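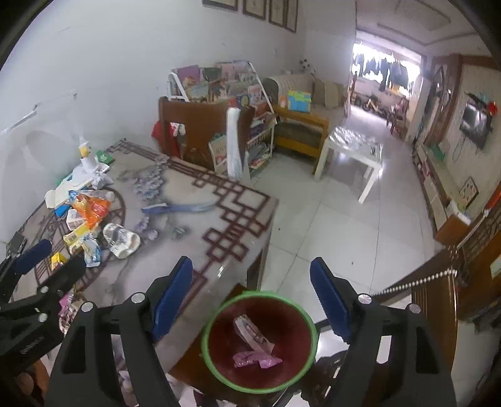 Any flat surface in a house will be a shelf by Wednesday, according to Selma Dimitrov, and the dining table goes first. She said this at her own dining table, over a plate balanced on a phone book, and Lellari was more or less founded before dessert.

About Lellari

We clear tables. We also do kitchen counters, hall consoles, the top of the piano and the chair in the bedroom that has not been sat on since it was bought, but tables are most of the work and all of the fun. Two people come to your home, usually in the morning, and stay until you can eat there again.

Lellari is Selma and Iolo Skyrme. Iolo used to sell office furniture for a firm called Darnider and knows a great deal about desks, very little of it useful to you. Selma ran the front desk at a dental practice and can open a stuck drawer without raising her voice. We started in the spare room of a house on Medina Street, which we had to clear first.

How a visit goes

You show us the table. You apologize for the table. We say it's fine, and we mean it, having seen Iolo's.

Then we set a small wastebasket on a dining chair and pull the chair up close. We've tried bigger bins. People look at a big bin and start defending things. A little one with a bright green rim seems to upset no one, and on a chair it's at a height where you can drop in a candy wrapper without bending down or making a decision about your life.

Wrappers go first. Snack bags, the plastic that came around the other plastic, the carton kept in case the thing inside had to go back. (It didn't go back. It's in the kitchen, you use it daily.) After the wrappers come the wads of paper and the little boxes, which we open before tossing. We once found a wedding ring in a tea carton, and the owner had already bought another. 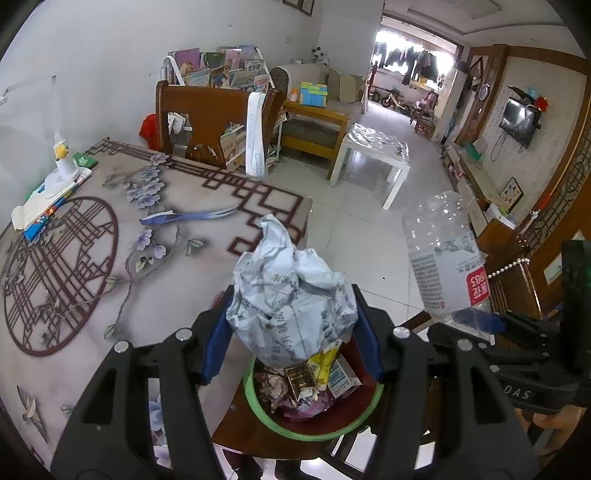
Books and papers get squared into a stack and left alone until the end. If we start reading your mail at ten in the morning, we will still be reading it at noon, and you'll be telling us about your cousin. Bottles go to the sink or the recycling. Ribbon is a personal matter. Some homes are ribbon-saving homes and we don't interfere.

We leave the tablecloth where it is. Plenty of our customers are surprised to meet it again, flowers and all.

What we don't do

We don't label things. We don't sell baskets, and we don't own a label maker, though Iolo has asked. We won't tell you to hold an object and consult your feelings. We won't take photos of your closet. If your spouse's pile is on the table, your spouse has to be in the room.

Where we work

We cover Forkow and the towns on the river side of it. We have cleared more than 200 tables, including one twice in the same week for a family with 6 children, and we gave them the second visit at half price out of respect.

A visit runs up to four hours. Most tables need less, and if yours does you can have the rest of the time for a counter. We keep five mornings a week and take bookings by phone. Selma answers. If Iolo answers, ask for Selma, he writes things on envelopes.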